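Goken Fund: progress report on the Mullia lunch club pilot
Report by Thomas Pace
March 31, 2026

You asked whether the reusable lunch box scheme cuts food waste at the Mullia and Grønli clubs. After six months I can't say that it does, and I would be wary of anyone who says it has.

Members borrowed boxes 123 times. That looks healthy until you see that 38 of those loans were made in January, when we dropped the deposit. Loans fell again once it came back. I suspect we measured the price of a deposit and very little else. 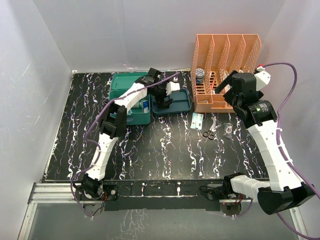
The waste weights are weaker still. Grønli weighed its bins before the washing-up and Mullia weighed them after, so the two sets of figures can't be put side by side. Mullia reports a drop of about 6 kilos a week. It also lost its Thursday-style roast menu in the same period – fewer gravy dishes, fewer heavy leftovers – and I have not found a way to pull the two apart.

Hodo, who supply the boxes, have sent us their own summary. It is cheerful and leaves out the boxes that never came back. I have asked twice for the full return sheet and would not quote their version until we get it.
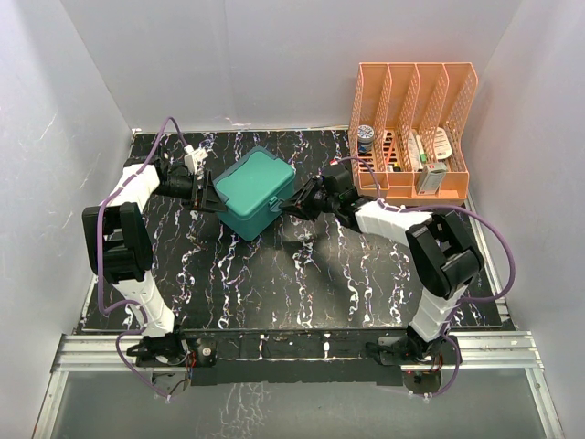
Teal plastic storage box on a marble-patterned work surface.

Spending is within budget, mostly as a result of the second kitchen post standing empty. Both clubs want to carry on. I would agree to two more months, with the deposit left alone and one way of weighing at both sites, and no talk of a third club until those figures are in.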